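**Notebook, break room station, Tresano site**
May 24, 2021

Went through the request log from the packing hall before touching anything. The drinks task was sold to the shift as "fewer interruptions." Under the old arrangement the line lead left the floor to restock the cold drinks. Now the lead stays on the line and the arm handles the upper compartment. The lead also loses the walk, and two people have already asked me where their break went.

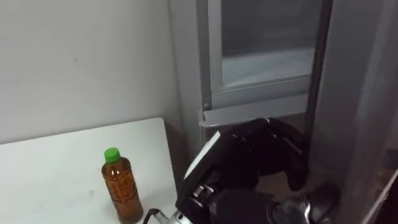

Grip force on the door stays at setting 8 until the Plekusico update is in. Anything higher needs a sign-off from the floor. The work instruction still says "operator opens door" in step 2. Needs rewriting, with the name of the role that gets called on a fault.
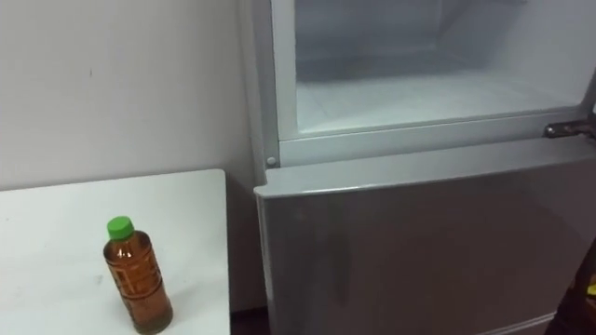 *Reading time: 2 min*

Role question is still open. Dulimier wants a "cell attendant" on each shift. The shift wants the task shared by rotation, same pay grade, with training on the clock. I prefer rotation. One attendant means one person who knows the reset sequence. 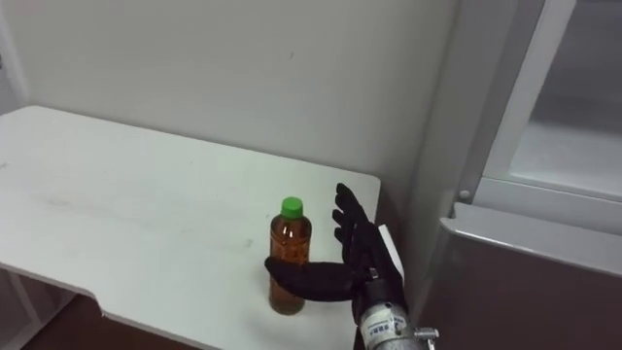
Training plan is 70 minutes per person, half of it on stopping and recovering the arm. The first exercise should be the approach to a bottle standing upright on the table, stopped with the hand open and the thumb low across the front of it, as people need to know who moves first at that point. Ticket 3826 covers the stop button height.

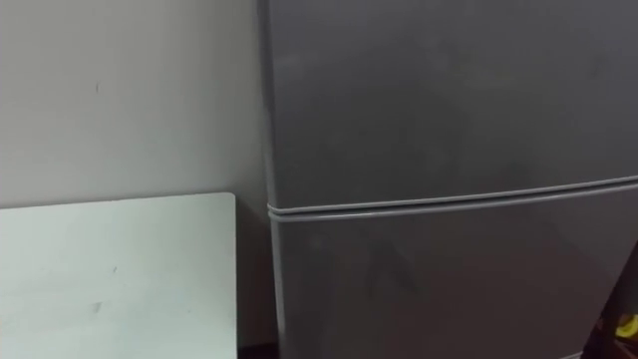 Does the restocking task remove a job?

It removes a duty from the line lead and adds fault calls to the shift. Headcount in the Abugri plan is unchanged through August.

To do: rewrite step 2, send rotation draft to both shifts, ask about the break.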